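Keep the Repair Counter Open

The town of Wemlow is deciding this spring whether to close the repair counter at the back of the public library. The counter is open 11 hours a week. It fixes lamps, zippers, toasters, and the occasional bicycle wheel. The argument for closing it is that the space could hold more computer desks. I think the town should keep it, and I think the usual reasons given for keeping it are weak ones.

The usual reason is waste. Last year the counter logged 1,593 items, and supporters like to say that each one was saved from the landfill. I doubt that. Many would have gone into a closet and stayed there. A lamp in a closet is not a great harm to anybody. If the case rests on tons of trash, the counter loses, and the town's bulky pickup does more in a month.

The better reason is that people have stopped knowing how ordinary things come apart. I was 40 before I opened a vacuum cleaner. I had owned four of them. The belt on the last one had slipped off its roller, and I had already priced a new machine at the Korow store on Route 17. Kadri Sproģis, who works the counter on Thursday evenings, handed me a screwdriver and told me to turn it over. She did not fix it for me. It took me most of an hour, and she could have done it in five minutes. 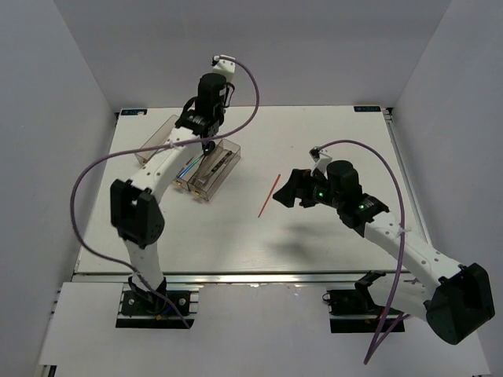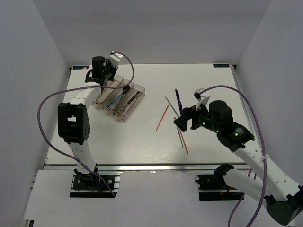

An hour for a belt is poor value if you count it as labor. The town's budget report counts it that way. It divides the cost of the counter by the number of items and compares the result with the price of replacing them. By that measure a swimming lesson is a very expensive way to cross a pool.

I have also heard that people can learn all this from videos. Some can. I tried it with the vacuum and found a man fixing a model that looked like mine until the third screw. A video can't see that you are holding the wrong end.

There is a fair objection about who uses the place. The people in line are mostly older, and mostly own their homes. Computer desks would serve a different crowd, including people who need to apply for jobs and have no other way to do it. I don't want to wave that off. But the library has a reading room upstairs that is locked after six, and the desks could go there. The report gives that idea one sentence and moves on to carpet.

I would change a few things about the counter. The hours should include a weekend morning. The sign-in form is too long. And the rule against bringing in anything with a battery ought to be rewritten, now that so much of what we own has one.

The vote is in April. The public comment period comes at the start of the meeting, and it tends to run short.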